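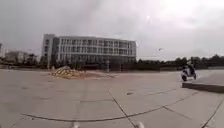
The big yard on a grey morning, as the robot's own front camera had it. The two pale shapes at the bottom are parts of its body.

Trying out cameras in the yard

Those of you who came to the autumn get-together may remember that we spent most of the evening arguing over cameras, and that the argument was still going when the lights were being turned off. Well, we have at last got as far as trying some, and I promised Nabila Khoo that I would write it up for the newsletter before I forgot the details, so put the kettle on, as I am told I go on a bit.

The question was a simple one. Our outdoor robot has been driving with a Wiren camera at the front ever since it first left the workshop, and it has served us very well, but Dinesh Khan had always felt that we were putting up with too narrow a view. He wanted to see more of the ground close to the robot and more of what was coming in from the sides. Nimal Majumder, who wrote most of the steering code and has to live with whatever the camera gives him, was worried that a wider lens would bend everything and leave him with a great deal of tidying up to do. They were both right, as you might expect.

We ended up with 3 cameras to compare: the old Wiren, a wide-angle one from Skekent, and a Grollitz which sits somewhere between the two and costs a good deal more than either. Each went on the same bracket, at the same height, and drove the same route with the same controller. Bereket Teshome made the bracket, and I would like to say a public thank you for it, as it lets you swap a camera with 4 screws and no swearing. We kept 2473 pictures in the end, after throwing out the ones where somebody had left a thumbprint on the glass (mine, I am sorry to say).

The picture at the top comes from the Skekent, and it is a good one for seeing what the fuss is about. Look at the joints between the slabs and you will notice how they curve a little towards the sides, though I can promise you the builders laid them straight! That is the bend Nimal was dreading. On the other hand, you get the long building on the left, the whole row of trees, the heap of rubble and the person on the white scooter over on the right, all in one go. With the Wiren we would have had to choose, and Dinesh has been very good about only mentioning this once or twice a day.

The sky gave us more to talk about than we had bargained for. You can just make out the sun as a bright spot through the cloud, and pale concrete under a pale sky is a hard thing for any camera to get right. The Wiren tended to turn the paving almost white. The Grollitz was the best of them by a long way, and kept the stains and scuffs on the slabs even when the light changed halfway through a run. The Skekent came in between, and did better once Kyung-tae Yoon had gone through the exposure settings and turned off the one marked "auto plus", which none of us could find in the manual.

What we most care about are the small and the low things. There is a little dark something on the paving just right of the middle, a stone or a bit of litter perhaps, and further over there is the raised concrete slab with its step. Nimal's program has to notice both in good time. The step was picked up on nearly every run with every camera, which pleased us all very much. The small things were another matter, and on the wide lens they shrink so quickly with distance that the program was often slow to make up its mind. Straightening the pictures first helped with the bend, as Nimal had hoped, but it took an extra 184 milliseconds on our old controller, and at a brisk walking pace that is quite enough to matter.

So for the time being the Skekent stays on the front, and we have a newer Weerakoon controller on loan to see whether it can do the straightening any faster. Nabila would still like the Grollitz, and has begun leaving the price list on my desk. If anybody reading has run a Weerakoon outdoors, and especially in the cold, do please get in touch with Kyung-tae, who has the fan noise to contend with and would be glad of some company.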